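Speaker notes - Beans for Breakfast, Lunch and Whenever
Graham Dobson, Driment Community Kitchen, 18th February

(Wait for people to find a chair. Soup goes around first, talk second. Thank Beathag Rennie for the soup and for lending me her good ladle.)

Good evening, everybody, and thank you so much for coming out. I've been asked to talk about healthy eating, and when you say those words to most folks they start thinking about what they'll have to give up. I'd like to spend our time on something you can add instead, and it's probably sitting at the back of your cupboard right now behind the cake sprinkles. I mean beans! Plain old dried beans, and their cousins the lentils and split peas.

I should tell you that I didn't grow up liking them. My mother boiled kidney beans until they gave up, and served them with nothing, and I thought that was simply what a bean was. I was well into my thirties before a neighbor over in Bradov handed me a bowl of white beans with garlic and lemon, and I stood at her counter and ate the whole thing and then asked, rather rudely, if there was more.

(Pause here. Ask who grew up eating beans and who didn't. Let them talk a bit, they always have good stories.)

So why bother? Well, beans have a lot of fiber, and most of us could do with more of that than we get. They have a good amount of protein, and there's iron and folate in there too. They keep you full, which matters to me because I'm a terrible snacker around four in the afternoon. And they're cheap - a bag of dried ones goes a very long way, even with prices as they are. 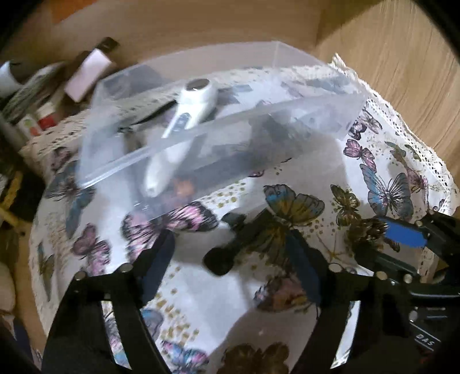
Now, soaking. People get nervous about soaking and I'd love to take some of that worry away tonight. Put your beans in a big bowl before bed, cover them with plenty of cold water, and go to sleep. In the morning drain them and rinse them. If you forget, and I forget all the time, boil them for a couple of minutes, turn off the heat, put the lid on and leave them for an hour. Lentils don't need any of this, bless them.

One serious point, so please put your spoon down for a second. Red kidney beans have to be boiled hard for at least ten minutes, after soaking, in fresh water. Don't put them raw into a slow cooker and hope for the best, as it may not get hot enough and they can make you quite sick. Canned ones are already cooked and are fine.

(Hold up the handout. The recipe is on the back. The front still has the old phone number, tell them to ignore it.)

The recipe is the one I make most weeks. You need 900 grams of cooked white beans, an onion, 4 cloves of garlic, a can of tomatoes and whatever greens are looking sorry for themselves. It simmers for 14 minutes on my stove, though yours may have other ideas. Add the lemon at the end. It freezes well, and I've eaten it on toast, over rice, and once, on a long drive back from Langat, cold out of a jar.

Somebody always asks about gas, so I'll get there before you do. Yes, it happens. Start small - a few spoonfuls a day for the first week or two - and drink plenty of water, and your stomach will usually get used to it. Rinsing canned beans helps, and takes off some of the salt as well. If you have a condition that means you've been told to watch your fiber or potassium, do check with your doctor first.

(Questions. If there's time, tell the Dilen market story. If not, save it for the April talk, which is on oats.)

Bowls go back on the cart by the door, please. There's more soup.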